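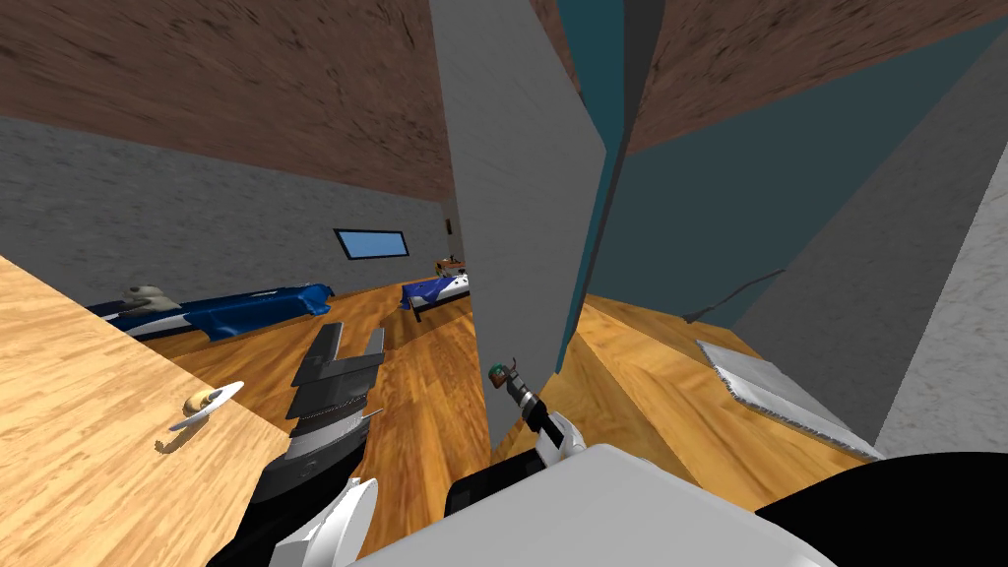
Figure 1. Light wooden panel with visible grain and a white lever-shaped part with a gold-coloured end.

Moisture Movement in Solid Timber Interior Doors
Project report, Notham, spring term

1. Background
Wood takes up and gives off water until it is in balance with the air around it. The change in size is small along the grain and much larger across it. A door that fits well in November may therefore bind in its frame by late summer. The aim of this project was to measure the movement across the width of short timber samples and to compare two surface finishes.

2. Materials and method
Samples were cut from a single board supplied by Engelhardt. Each sample was 400 mm long and 16 mm thick, with the length running along the grain. Six samples were used: two left bare, two coated with Tralell oil and two coated with Sendolska varnish. End grain was sealed on all of them.

The samples were dried to constant mass and then placed in a closed cabinet above a tray of salt solution. Width was measured with a digital calliper at three marked points, and mass was recorded at the same time. The cabinet was opened only for readings. Total exposure was 600 hours.

3. Results
The bare samples gained mass fastest and had levelled off before the end of the test. The oiled samples followed a similar curve with a short delay. The varnished samples gained mass slowly and were still rising at the last reading, so their final width is not known. No change in length could be detected with the calliper.

One oiled sample cupped slightly. Its width readings were taken along the concave face and are probably a little low.

4. Discussion
Both finishes slowed the uptake of water. The oil did not reduce the final movement by a useful amount. For a door exposed to short damp periods the varnish would be the better choice, provided that the top and bottom edges are also coated. A longer test, with drying cycles included, is needed before anything can be said about seasonal use.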